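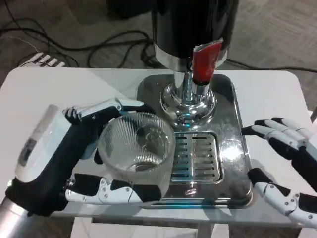 Pratton gets its coffee shop back (and it's staying open late!)

March 2018

If you've walked down Clarna Street lately you've probably noticed the brown paper is off the windows at the old shoe repair place. Sona Coffee opened there last week after eight months of waiting, and I have now been in four times, so consider me biased.

The short version for anyone who missed the saga: Sona lost its first spot last July when the building was sold, and a lot of us figured that was the end of it. Then the owners asked the neighborhood for help with the move, and 249 people chipped in a total of $2,597. The goal was $2,000! The extra went toward a ramp at the side door, so strollers and wheelchairs can finally get in without the awkward step the old place had. 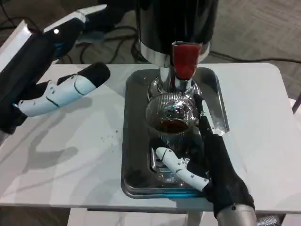 Coffee machine with its steel tray.

The new room is quite a bit bigger, and the hours are longer too – 7 a.m. to 9 p.m., every day for now. I asked if the late closing would last and was told it depends on who turns up after dinner, so go turn up after dinner. Pastries still come from Maeng Bakery around the corner (the sesame buns sell out before ten, you've been warned), and the soup is new. I had the lentil one and went back for it the next day.

Prices went up a little. A small drip coffee is 25 cents more than it was at the old address, and refills are no longer free, which I heard two people grumbling about in line. I grumbled a bit myself and then bought one.
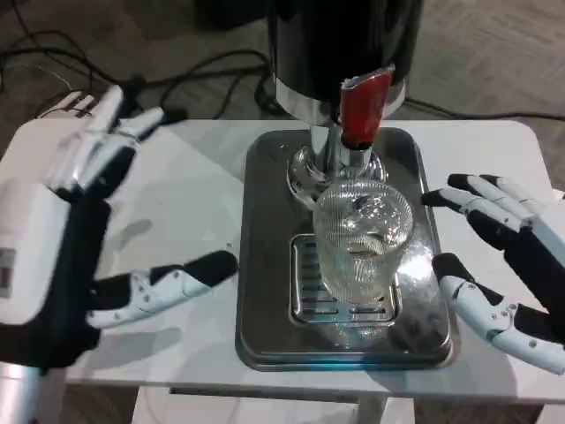

Parking is the one real headache. There's nothing out front until the street work wraps up, but the lot behind the library is free after five and it's a short walk. Bikes can go in the alley, where there's a new rack.

The first 150 loyalty cards come with a free drink already punched, and there was still a decent stack by the register when I left. Old cards from the first shop are good too, so check your junk drawer – mine had three in it.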